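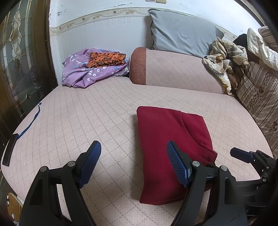

Re: [altotia-household] Folding on the bed or on a table?

Wajid Yousafzai wrote:

> I've come round to doing all my folding on the quilted bed cover. The
> diamond stitching gives you straight lines to work to, the padding stops
> things sliding about, and you can leave the finished bundle there till
> you're ready to put it away. I did the whole of the winter stuff this
> way in June, using the Geller method (thirds, then thirds again), and
> it came out a good deal neater than it ever did on the table. Has
> anyone else tried it? I'd also like to hear from people who fold thick
> things, as I think that's where it helps most.

Wajid,

I have tried it, and I'm not convinced.

Take the straight lines first. A diamond grid runs on the diagonal. If you want the long side of a jumper straight you have to lay it across the diamonds, corner to corner, and judge it by eye, and at that point a plain sheet would do just as well. I did get a decent straight left edge on a maroon garment of mine, but I put that down to pulling it straight with my hands. The stitching had no say in it.

Then the padding. Yes, things stay put. They also sink. With anything thick and smooth you need to press down hard to set the fold, and on a bed you are mostly pressing the mattress. You get a bundle that is flat on one side and full of creases on the other, usually where the sleeve or the hood went in, with a corner poking out that wasn't there when you let go of it. I have had this every time. On the kitchen table I get it perhaps one time in four, and a second go puts it right.

As for the Geller method, thirds and thirds again is fine for shirts. With a heavy garment you end up with so many layers at the narrow end that it wants to open again. I fold those in half lengthways, tuck the top over once and stop. It makes a taller bundle and takes up more of the shelf, I grant you. Mengal on the old list used to swear by rolling, and I never got on with that either - the roll is tidy until you need the one underneath.

What I'd like to know is how yours looked after a week in the cupboard. Neat on the bed is easy. I left 2 bundles on the same shelf, one folded on the bed and one on the table, and when I next wanted them there was nothing to choose between them. So if you find the bed kinder on your back, or you simply haven't got a table free, that's a good enough reason and I'd leave it there. I just don't believe the quilting is doing anything.

One more grumble. Pale covers and dark clothes. I had a new dark red thing from Grerska that left a mark on a cream bedspread, only from lying there overnight, and it took 2 washes to shift. Put an old towel down first if the colour is at all new. Of course once there's a towel down you can't see your diamonds any more.

Happy to be told I'm wrong by someone who has tried both with the same garment. Please say what the cloth is if you write in, as half the arguments on this list come from one person folding T-shirts and the other folding fleece.

R.

Altotia Household list | Contact the list owner | Back to top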